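Open day at the Dukon handling floor

Members of the automation section visited the Dukon site on Dec 19, 2021, to see how hand-held grippers are used to record household handling tasks. Lemlem Abera, who runs the floor, led the tour. The session on soft furnishings was under way when the group came in.
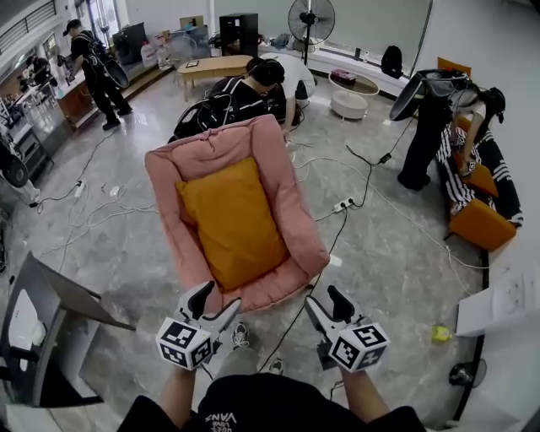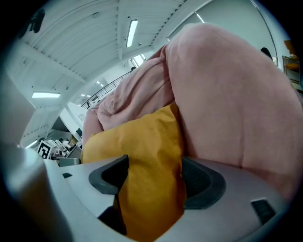

Hand-held grippers and soft items in mustard yellow and pink, Dukon.

Dukon records people doing the task directly. The operator holds one gripper in each hand, and the motion of the fingers and the wrist is logged together with the video. Position is recovered from printed marker cubes at the base of each tool. No arm is needed at this stage. Policies trained on the recordings are later run on a bench arm at Gritov, the partner firm.

Abera put the current soft-goods set at 2,814 accepted episodes, up from 2,152 at the last report. An episode is rejected if the marker track drops out or if the operator touches the item with a bare hand. Fabric gives more rejects than rigid items, mostly from folds that hide the fingers at the moment of closing.

Rok Gashi asked about finger wear. The pads are changed on a fixed schedule, and the change is noted in the log so that grip width can be recalibrated. Gholamreza Shahbazi asked whether force is measured. It is not; the group works from finger opening alone. A load cell has been tried on two tools, with noisy results on thick fabric.

Several operators work on the same floor at once, and cable routing was raised as a limit on how far they can move. Abera said battery packs are on order.

The second half of the visit covered the file format. Boris Lazarević has written a converter to the Prorkix layout used by our own section, and it handles everything except the timestamps on the wrist video. Members who want to test it should write to him.

A return visit is planned for February, limited to six places. Names go to Abimbola Isah. Closed shoes are required on the floor.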